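Let the planner be boring

Oct 11, 2024

I have spent most of this year on wiping, and I love it! Give me a sink over a stacking demo any day. A basin curves everywhere, it shines, and depth readings off glossy white ceramic are a mess of holes.

My view, which gets me into arguments at Golteo, is that we should stop asking perception to fix this. Get a rough shape, pick a path, and let the force controller find the surface. The cloth is soft and the arm can feel. Use that.
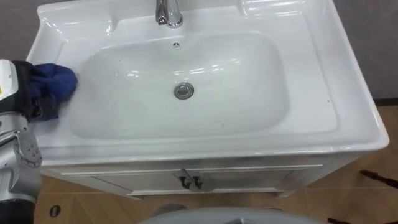 When we moved Markano over to this way of working, the path planner shrank to 191 lines. It lays down strokes and knows nothing about the wall of the bowl beyond a guess. The loop underneath holds a light push along the surface normal and corrects the guess as it goes. I can read the whole thing over a cup of tea, and so can a new starter.

Wagner Barros disagrees, and he has a point. Contact tells you nothing about the tap until you hit it, so he wants a proper mesh first. Fine, keep a coarse one for things to avoid. I just don't want 50 settings for cleaning it up, all of them tuned to the lights in one room in Brallemcombe.

What I'd really like next is better logging of force against stroke, with plots you can scrub through. We have six scripts for that and they all disagree about time stamps.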